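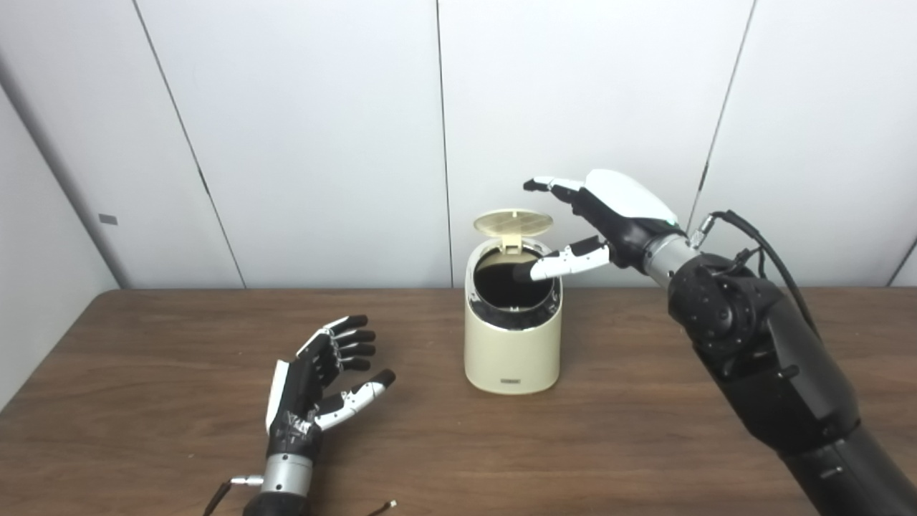
Flerkley to Bring Kitchen Scrap Pickup to Apartment Buildings in February

CILLECK, 19 December 2018 – Flerkley, the family-run composting company that has been hauling potato peels, coffee grounds and tired lettuce out of Cilleck kitchens for the past six years, is very happy to share that it will open its weekly scrap pickup to apartment buildings beginning in February. Until now the service has been offered only to houses with a curb to leave a bucket on, and the most common letter the company receives (a good many of them handwritten, which everyone in the office enjoys) has come from renters asking when their turn would be.

The new service is called Flirklow, and it will start with 32 buildings on the east side of town, between the old rail yard and the river. Residents will be able to carry their scraps down to a shared, locking cart in the same spot where they already take their trash and recycling. Flerkley's trucks will empty the carts once a week, swap each one for a clean cart, and take the scraps out to the company's yard on Varghese Road, where they will be turned into finished compost for gardens, street trees and a few very lucky tomato patches.

"We have wanted to do this since our first winter, when it was me and a borrowed pickup and a heater that only blew on your left foot," said Venkatesh Hegde, founder of Flerkley. "Most of the people in this town live in an apartment at some point. They cook, they peel things, they forget about the cilantro the same as the rest of us do. It never sat right with me that you had to own a driveway to take part, and I'm so pleased that we can finally say come on in."

How the service will work

Every household in a participating building may sign up, and signing up is all there is to it. Members receive a welcome packet with a door code for the cart, a magnet listing what can and can't go in, and a starter roll of paper liners. The fee is paid by the household or by the building, depending on what the owner has arranged, and it can be stopped at any time with a phone call or a note in the office mailbox.

Flerkley will not be asking anyone to buy a special container for indoors. After years of peeking into other people's kitchens by invitation, the staff can report that almost anything with a lid will do: an old ice cream tub, a mixing bowl with a plate on top, or a little cream-colored can with a flip-up lid and a dark liner inside, small enough to live on the table while you chop. People who dislike the idea of scraps on the counter often keep a bag in the freezer door and bring it down frozen solid, and the drivers say those are their favorite bags of all.

The carts accept fruit and vegetable trimmings, bread, rice, pasta, eggshells, coffee grounds with their paper filters, loose tea, nutshells, wilted flowers, and plain paper towels that have only been used on food. Meat, bones and cheese will be welcome too, which tends to surprise people who have kept a backyard pile. The piles on Varghese Road are much larger than a home heap and run a good deal hotter, and they handle a chicken carcass without complaint. Please keep out plastic bags of any sort, fruit stickers, pet waste, glass, and the shiny cardboard cups that look like paper and aren't.

A word about smell

Building managers asked about this first, second and third, so the company would like to take its time over the answer.

Flerkley spent the fall running a quiet trial at four buildings, and the carts for Flirklow were chosen on the strength of it. Each has a gasket around the lid and a layer of dry wood shavings laid in the bottom by the driver before it is left. A tub of shavings with a scoop hangs on the side, and residents are invited to toss a scoop over whatever they have just emptied. The carts that leave the building go back to the yard to be scrubbed and aired before they go anywhere else.

"I went into this as the grumpy one, and I don't mind if you print that," said Manee Chaimongkol, who manages two of the trial buildings. "I pictured flies and I pictured phone calls. What I got was a trash room that was easier to live with, because all the wet stuff that used to leak out of the bags was going somewhere else. My mother lives on the second floor and she would have let me know."

By the end of the trial the four buildings had sent 1,437 pounds of scraps to the yard. Some of that material is already dark and crumbly and will be ready to spread when the ground thaws.

New people, a new truck and a bigger yard

To make room for the added stops, Flerkley has bought a second truck, a shorter one that can manage the alleys behind Mill Street without the three-point turns that longtime residents may remember from the moving van season. Jagadeesh Palaniappan, who joined the company as a driver and now runs its routes, has spent much of the fall walking those alleys with a tape measure and a thermos. He has drawn up the new schedule so that no cart is emptied before seven in the morning, a promise he made to a night-shift nurse on his old route and intends to keep for everybody.

"You get to know a place by its back doors," Palaniappan said. "People wave from the landings. Somebody will come down in slippers with one more banana peel and hand it right to you. I'm looking forward to a whole lot more of that, and I've told the new drivers to carry an extra pair of gloves and to leave themselves time to chat."

Out at the yard, Roel Koster has been getting ready in his own way. Koster looks after the compost itself, and over the fall he and his crew leveled the back corner, put in a gravel base and added a new row of covered bays where fresh scraps will be mixed with leaves and wood chips. The leaves come from the town's own fall pickup, and there was an exceptionally good crop of maple this year. The mix is turned, watered when it needs it, left alone when it doesn't, and screened at the end to take out the avocado pits, which go around again. (Avocado pits are patient. Koster has one on his windowsill that he believes has been through the screen more than any other, though he concedes they look alike.)

"People think of compost as dirt, and I try not to get too worked up about it," Koster said. "Come out on a cold morning when we open up a pile and the steam rolls off. Put your hand near it. I have had grown adults go completely silent and then ask me when they can bring their kids."

Compost coming home again

Every Flirklow member will be entitled to a bag of finished compost in spring and another in fall. Since plenty of apartment dwellers have no garden to put it in, the bags will come in a windowsill size as well as a yard size, and any member who would sooner give theirs away may check a box on the sign-up form. Donated bags will go to the shared garden beds behind the Cilleck library, where the beans had a disappointing summer and the soil could use some kindness.

Manikandan Lobo, who has tended a bed there for years and also happens to live in one of the trial buildings, said he was looking forward to closing the loop. "I carry my onion skins downstairs, they go for a ride, and then they come back to me as something I can grow onions in," Lobo said. "I've explained this to my grandson several times and he still thinks I'm pulling his leg."

Signing up

Residents of the first 32 buildings will find a notice in their lobby after the new year, along with a stack of forms and a pencil on a string. Forms may be handed to the building manager, mailed to the office, or dropped through the brass slot in the Flerkley front door at any hour. Renters whose buildings are not on the first list are warmly encouraged to send in a form anyway. The routes for the next group will be drawn around the places where the most people have asked, and a few neighbors on the same floor can make a real difference.

Building owners and managers who would like to talk things over before deciding are invited to stop by the office on Varghese Road for coffee and a walk around the yard. Sturdy shoes are a good idea, and the yard crew keeps a row of loaner boots by the door in most sizes. Schools, churches and small restaurants may ask about carts of their own at the same time.

Curbside customers will see no change to their pickup day or their bill.

About Flerkley

Flerkley collects food scraps from homes in and near Cilleck and turns them into compost at its yard on Varghese Road. The company was started by Venkatesh Hegde six years ago and is still owned by his family. Finished compost is sold by the bag and by the truckload from spring until the first hard frost.

Media contact: Venkatesh Hegde, Flerkley office, Varghese Road, Cilleck. Reporters and photographers are welcome at the yard on any working morning, and a call ahead is appreciated so that someone can open the gate.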